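We use cookies to improve your visit. By staying on this page you accept our cookie policy.

Is it okay to come to a Nowruz dinner if I am not from the culture?

posted by waltitthorpe_mia

My neighbors in Waltitthorpe invited me to the spring new year dinner of their association, in the hall in Clesstead. They expect over 200 guests. I never went to such a celebration and I don't want to do something wrong. Should I bring a gift? And may I touch the things on the decorated table?

fourie_k

Yes, go, they invited you because they want you there. I moved here 10 years ago and my first Nowruz was also as a guest. Bring sweets, or a plant in a pot. Hyacinths are very welcome, but in April they are already hard to find in the shops. Please don't touch the table with the seven items. It stays as it is until the holidays are finished. Food for the guests is served on other tables.

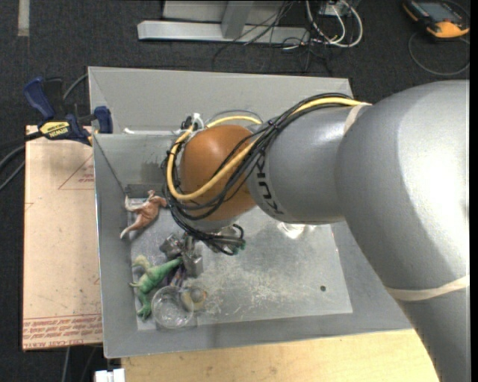

daston77

just eat a lot, they will be happy

sabzeh_reader

I agree with fourie_k, only one correction. In some families the children may take a painted egg from the table, so it depends on the house. Look at what the hosts do and follow them. If an older person gives you a new banknote, accept it and say thank you. It is for luck, and to refuse it would feel a little cold. You can greet everybody with "Nowruz mobarak."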